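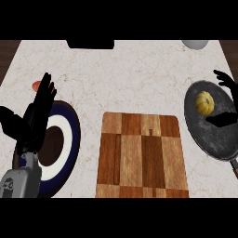
分类:厨房与烹饪 > 器具 > 砧板

砧板

砧板(也叫菜板、案板,我外婆那边喊“墩子”)是切菜剁肉时垫在刀底下的那块板。这个词条我前前后后改了好多遍,每次都觉得写得太干,后来索性按自己说话的路子来,各位将就着看吧。

名称

先说叫法,因为光这个就能吵半天。“砧”本来指捶打东西时垫在下面的石头或者木头,古诗里的“砧声”多半是捣衣的声音,跟做饭没什么关系。“案板”在北方有时专指揉面擀面的大板子,面积大,不怎么拿来剁东西。南方很多地方说“砧板”,粤语区到现在还是这么叫。圆的、厚的、横着锯下来的一整截树干,一般叫“菜墩”或者“墩子”,肉铺里最常见。我自己三种说法混着用,家里人也都听得懂。

材质

木头。最老的一类,也是我偏心的一类。做砧板的木头要够密,又不能硬得伤刀,常见的有银杏、柳木、榉木、枫木、胡桃木,还有广西、越南那边出的蚬木(俗称铁木,沉得要命,我搬过一回,再也不想搬了)。松木便宜,但是软,还有股松脂味,切水果的时候特别明显。

木砧板要分清两种纹路。一种是顺纹,木纤维平躺着,刀切下去是把纤维切断,时间长了刀痕会比较深。另一种是立纹,也就是断面朝上,刀刃落在纤维之间,痕迹浅一些,对刀也客气。立纹板贵,做起来费工,拼接的地方要是胶没上好,泡几次水就裂给你看。

竹子。严格说竹子是草,不是木头,所以竹砧板都是竹片压出来的。优点是轻,干得快,价钱也好商量。缺点是硬,剁骨头容易崩,薄一点的板子两头还会翘。买的时候可以凑近闻一下,有刺鼻味道的就放回去。

塑料。餐馆后厨用得多,通常是聚乙烯的,能按颜色分工:红的切生肉,绿的切蔬菜,蓝的切水产,各家的规矩略有出入。新板子很好洗,可是刀痕一多,缝里的东西就难弄出来了,该换就换,别心疼。

橡胶和合成材料。日本料理店里常见,刀感很软,落刀没什么声音。我用过朋友的一块,喜欢得不行,一看价钱又把手缩回去了。

玻璃和石头。说句得罪人的话,好看,切东西就算了。刀刃碰上去那个声音我牙都酸,刃口也很快就钝。大理石板拿来揉酥皮面团倒是真好用,凉凉的,黄油不容易化。

尺寸与厚度

没有统一说法,看灶台,也看刀。我的经验是,板子的对角线要比最长的那把刀再长一截,不然切大白菜的时候菜叶全往外跑。厚度嘛,切菜的板薄一点没关系,要剁排骨就得厚实,薄板一剁就跳,整个台面跟着响。板子打滑的话,底下垫一块拧干的湿毛巾,比什么防滑垫都管用!

有的板子边上开一圈浅槽,用来接汁水,切西瓜和烤肉的时候很方便。也有人嫌那圈槽藏污纳垢,洗起来麻烦,宁愿要全平的。我两种都有,平的那块用得多。

新板开板

木砧板买回来先别急着用。老办法是拿浓盐水抹几遍,晾到表面发干,再上油。用什么油,网上意见很大。我外婆用菜籽油,板子黑亮黑亮的,用了很多年,可是菜籽油这类会氧化,天热了会有哈喇味,手摸上去还发黏。现在多数人推荐食品级矿物油,不会变味,也可以掺一点蜂蜡。正反两面和侧边都要抹到,端面吃油最厉害,多给它两遍。上完油立着放一晚上,第二天把没吸进去的擦掉。

我跟编辑同好Kwesi Tsikata为了核桃油争过一回。他坚持核桃油能干透,味道也好,我担心对坚果过敏的客人,最后两边的说法都写进了讨论页。想看的可以去翻,挺长的。

日常清洁与保养

用完尽快洗,别泡着。木板和竹板都怕长时间浸水,更怕洗碗机,高温加水汽,一轮下来可能就弯了。洗完用布抹干,侧着立起来,让两面都通风。平躺着放在湿台面上,底下那面迟早发霉。

有蒜味鱼腥味的时候,撒一把粗盐,拿半个柠檬来回搓,放一会儿再冲掉。这个办法去味道不错,消毒就别指望它了。切过生鸡肉的板子,还是要用洗洁精和热水好好刷,塑料板可以再用稀释的漂白水处理一下,冲干净晾干。

刀痕太深,木板可以用砂纸打磨,先粗后细,磨平之后重新上油,跟新的差不多。我磨过一次,阳台上全是木粉,连晾着的衣服都遭了殃,所以请务必到户外去磨。发霉只在表面的,磨掉还能救;霉斑已经往里走了,或者裂缝合不上,就请它退休吧。

生熟分开

这一节短,可是最要紧。生肉、生水产和直接入口的东西不要共用一块板。家里地方小,至少备两块,颜色或者形状差得远一点,赶时间的时候也不会拿错。只有一块板的话,先切水果和熟食,后切生的,中间顺序别倒过来。有人一面切生一面切熟,我不太赞成,汁水会顺着边流到台面上,翻个面又沾上了。

木头和塑料哪个更卫生

这个问题每隔一阵就有人来问。大致的情形是,木头会把水分吸进去,表面的细菌随着变干会减少一些;塑料不吸水,新的时候好清洗,旧了以后刀痕里容易残留。两边都有各自的拥护者,实验条件也不一样,很难一句话说死。我的看法是,洗得勤、干得透,用哪种都行;懒得洗,用哪种都不行。

别的用处

砧板在厨房里兼职很多。擀面皮、压豆腐、当锅垫(别学,会烫出一圈印子),过年的时候外婆还拿它反过来敲核桃。这几年流行把小块的木板端上桌摆奶酪和面包,照片拍出来确实漂亮。不过切过生肉的板子就别端上去了,专门留一块干净的。

参见

菜刀
磨刀石
案板(面点)
食品级矿物油

本词条最后修订:2019年6月13日,星期四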